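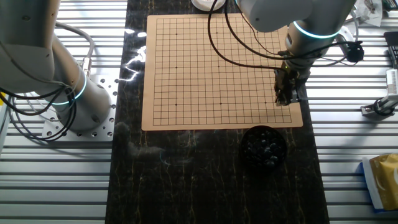

A bare board, with the black stones close at hand, on the long table at Closari.

I got to Closari at 8 in the morning, which I now know is a silly time to visit a Go room. The door was open and the kettle was on, but the woman who runs the place was still hunting for her glasses. "You're keen," she told me. She asked me to keep her name out of it (her students search for her online, apparently, and then they get shy), so I'll just call her my host.

She has been teaching beginners for 18 years, the last two of them in this room. I wanted to talk about the game, and she wanted to talk about the table. So we did the table first!

"I was looking for something pale and sensible," she said. "Everybody has pale and sensible. Then I went out to Dornemico for a set of shelves and there was this long black thing with the yellow veins in it, and I forgot all about the shelves." She still has no shelves. The books are in boxes under the coats.

I asked whether the pattern gets distracting, all those jagged little lines running off in every direction. She thought it over for longer than I expected. "For a week, maybe. One of my kids decided it was a map and wouldn't sit anywhere except by the river. After that you look at the board. It's tan, it's plain, it has a nice wide edge around the grid. Your eyes know where to go."

Her boards come from Miettinen, and she is fussy about them. She likes a thin printed line and a rounded corner. The corners matter to her more than I would have guessed - she once carried a square-cornered board home on a bus and has a story about her shin that I promised to leave out.

Then there are the metal slats beyond the table, which were the part of the room I kept staring at. They're silvery and upright with narrow dark gaps between them, and the light does funny things there, all washed out at one end and sharp at the other.

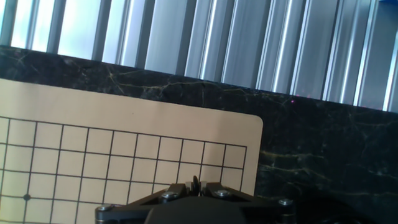
"People either love them or ask me when the building work will be done," she said. She loves them. She had planned on curtains and even had a sample from Lonus pinned up through April, a kind of oatmeal color, and she took it down because it made her sleepy.

We did get to the game in the end. Her first lesson is always the same: learn the dots. She has new players put a finger on each star point before they pick up a single stone. "They want to start fighting in the middle right away," she said. "I did too. I lost 40 games like that and I was proud of every one."

And the bowls? Black stones in the black bowl, white in the white one, and she will stop a lesson to fix it if they get mixed. I asked what happens when a stone rolls off the table. "You get down on your knees and find it," she said, "and I put the kettle on again."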